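# Preguntas frecuentes: cambiar el procesador de un PC de torre

Esta página la mantiene el taller Titton. El español no es mi lengua materna, así que pido disculpas por los errores y agradezco correcciones.

## ¿Cómo sé si mi placa acepta otro procesador?

Hay que mirar el modelo de la placa y compararlo con la lista del fabricante. El zócalo vacío no dice todo. Antes de sacar el procesador viejo, abra la palanca del todo y déjela acostada sobre la placa.
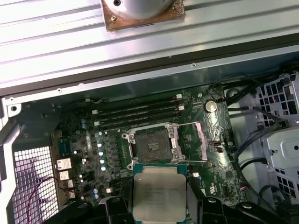
## ¿Tengo que quitar la memoria?

No es obligatorio. Nosotros la quitamos siempre y la guardamos en una bolsa antiestática.

## ¿Cuánto cuesta el cambio?

La mano de obra cuesta 162 pesos y el trabajo dura alrededor de 2 horas. La pasta térmica está incluida. El procesador se paga aparte. 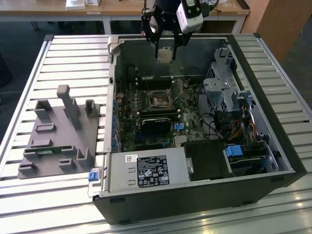 El precio no cambia si la torre viene de otra tienda, por ejemplo Matetti o Ruggiero. Solamente pedimos que llegue sin discos externos conectados. Trabajamos con el equipo acostado y la tapa lateral quitada, con el interior hacia arriba. En esta posición se llega bien al zócalo, y la tarjeta gráfica de perfil bajo puede quedarse en su ranura. La fuente tampoco se desmonta.

## ¿Qué hago si después no arranca?

Desconecte el cable de corriente y escríbanos con el número de su orden.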